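Lustton Creek Night Bird Recordings

README, last touched in April

What you have downloaded

A folder of owl and nightjar calls recorded along Lustton Creek, mostly from the same three fence posts, plus one spreadsheet that tries to make sense of them. There are around 2,000 clips. The bulk are boobooks, who have a lot to say and say it twice. Tawny frogmouths come second. Barn owls make up a small and unpleasant-sounding remainder.

The set was put together by one person with a day job. Please set your expectations to match.

How the clips were made

Recorders ran from dusk until the batteries gave up, which in winter could be as early as 3 am. Each night was then chopped into clips of 60 seconds. A clip was kept if I could hear a bird in it with headphones on and the fridge switched off. Clips where I only thought I could hear a bird are in the folder called maybe, and you are welcome to them.

Sites

Jang is the post by the old stock crossing. Good for frogmouths, bad for trucks.

Ranell is the post at the top of the gully. Quietest of the lot until the frogs start, and after that there is very little point.

Zovum is the post behind the pump shed. The name came off a feed bag that was nailed there when I arrived and it has stuck. The pump cuts in without warning, so turn your volume down before you open anything from this site.

Exact locations are left out on purpose. Owls that get visitors tend to move, and the neighbour with the paddock feels much the same way.

Files and columns

clips/ holds the sound files, sorted by site.
maybe/ holds the doubtful ones.
calls.csv has one row per clip.

The columns in calls.csv are site, month, species, call_type, rain and notes. Species uses common names, all lower case. Call_type is one of song, begging, alarm or grumble. Grumble is my own category and I will defend it. Rain is yes or no, and drizzle counts as yes. Notes is free text written late at night, and the spelling gets worse as the season goes on.

Known problems

22 clips from Ranell are labelled barn owl and are almost certainly a brushtail possum. I have left them in because anyone training a classifier will meet the possum sooner or later.

The clock on the Jang recorder was never changed for daylight saving. Times in those file names run an hour behind in the warmer months.

Female boobooks are under-counted. They call less, and I learnt their voices late. 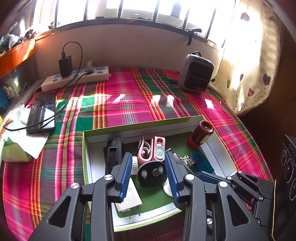 Small items in a green-and-white box, on a plaid sheet.

Using it

Free for study, teaching and annoying your own household. If you publish something, mention Lustton Creek and the version number. Please don't play the calls back outdoors in breeding season. The birds will come to see who is in their tree, and they have better things to do with the night.

Corrections

Send the clip name, what I called it and what you think it is. If we disagree, both labels go in the notes column. Corrections are added in one batch each April, when the evenings get long enough to sit through them.

Still to do: the second half of the maybe folder, and a proper fix for the Jang clock.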